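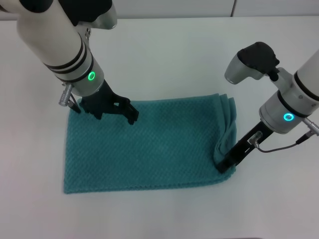
Household Help > Laundry and Linen > Towels

How to fold waffle towels so that they stay flat?

Posted by Mohandas Suvarna, 4 August 2022

Good evening to all. I look after the linen in a small guest house in Stutcombe. In June we changed our old plain towels for waffle weave ones, teal colour, because they dry quicker and guests like them. I am happy with the towels but not with the folding. When I fold one in a rectangle on the table it looks good for a moment, then the corner comes up and the sides are not in one line any more. On the shelf it is worse. The pile leans to one side and after 50 towels I am tired and a little angry.

I wash them at a low temperature and I do not iron, as I am afraid to make the small squares flat. The lower edge of some towels has also begun to look a bit rough, with small threads. Is it from my washing, or is it normal for this weave? And is there some way of folding which keeps the corners down? I have a good big table, so space is not the problem.

Thank you in advance for every advice.

3 replies

Jirayu Boonyarit

Hello Mohandas. I worked with hotel linen for several years and waffle towels gave me the same trouble. The weave is elastic, so it pulls back after you stretch it. Most people pull too hard when they make the fold.

Try it in this way. Put the towel on the table and do not pull it. Smooth it with the flat hand from the middle to the sides. Then hold one corner down on the table with your left hand, and with the right hand take the opposite corner and move it only a little, until the edge is straight. The left hand must stay heavy and not lift. If both hands lift, the towel becomes a diamond and you must begin again.

Fold along the long side first, then across. After each fold press once with the forearm over the whole width. Put the folded side to the front of the shelf and the open edges to the back, and turn each second pile the other way so it does not lean. I would not make a pile higher than your elbow.

About the edge — a few loose threads are normal in a new waffle towel. Cut them with small scissors, never pull. If the hem itself is opening, it needs a sewing machine and a short stitch. Please check also the weight of your towels. Ours were 400 grams per square metre and they folded well, but the lighter ones we had before never stayed flat, whatever we did.

soltani_house

just roll them. looks nicer in a basket anyway and no corners to worry about

Enix81

I agree with Jirayu about not pulling. One more thing, fold them when they are completely dry and have cooled down. I was taking them warm from the dryer and they changed shape on the shelf during the night. Softener I stopped using, it made them slippery and the pile was sliding.

Mohandas Suvarna

Thank you all. Rolling I cannot do, the shelves are too narrow and the owner wants them flat. I tried today with one hand holding the corner and it is already better — the sides are nearly straight. The threads I have cut. Jirayu, when you say fold the long side first, do you fold in half or in 3 parts?

Jirayu Boonyarit

In 3 parts if the shelf is narrow. In half if you have the depth.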